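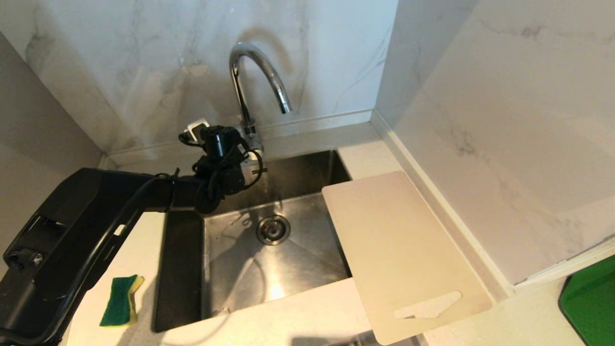 How to Wash a Large Plastic Cutting Board in a Single Sink

A big cutting board is awkward to wash. It won't lie flat in most single basins, and it sends water over the counter if you hold it wrong. The steps below are for a plastic board up to 18 inches long and a sink with a tall faucet. Wooden boards need a different routine, with less water and some oil afterward.

What you need

Dish soap
A stiff nylon brush
A plastic scraper
A dish towel
Unscented household bleach (only after raw meat)

1. Clear the sink

Take out any dishes and rinse crumbs down the drain. Leave the strainer in place so it catches whatever comes off the board. Move anything that shouldn't get splashed, including the knife block and the paper towels.

2. Scrape first

Hold the board over the trash and push off the scraps. Dried dough comes up more easily if you lay a damp towel over it for a few minutes. Don't use the sharp edge of a knife, which leaves new grooves.

3. Run the water

Rest the board at the side of the sink with one corner over the basin. Turn the faucet on to a thin stream and let it get warm. Full pressure on a flat board mostly ends up on your shirt.
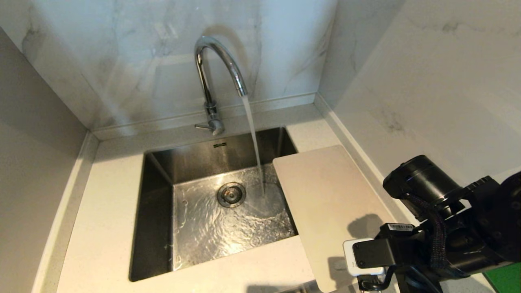 Cutting board resting at the right of the sink with a thin stream running.

4. Wash both sides

Squirt soap on the board and scrub along the knife marks, then across them. Scrub the edges too, and the inside of the handle slot if there is one. Turn the board over and do the other side even if you only cut on one. Juice runs underneath more than people think.

5. Rinse at an angle

Set the board across the sink so that it slopes toward the basin, and keep a hand on it. Let the water run down the surface and move the board a little at a time until no suds are left. If water starts heading for the counter, tip the low end farther into the sink. 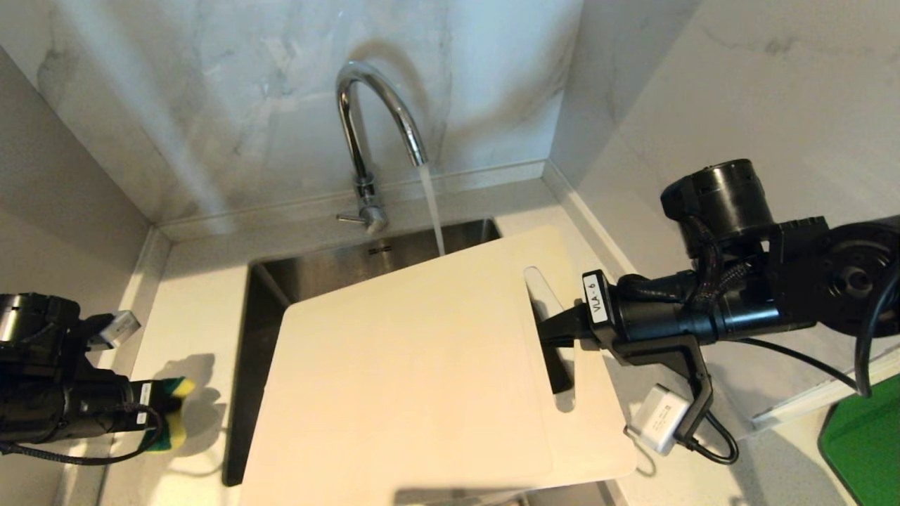
Can I leave the board lying across the sink to dry?
It's better to stand it on its edge. A board lying flat holds water underneath and dries slowly, and you'll want the sink back anyway.

6. Sanitize after raw meat

Mix one tablespoon of bleach into a gallon of cool water. Wet the whole surface, leave it for a few minutes, then rinse and let it air dry. Rinse off all the dish soap first, and never add any other cleaner to the bleach.

7. Dry and store

Wipe off the standing water and lean the board against the wall until it is fully dry. Dry the counter and the back ledge around the faucet while the towel is in your hand. Replace the board when the grooves are too deep for the brush to reach.

Melur Lau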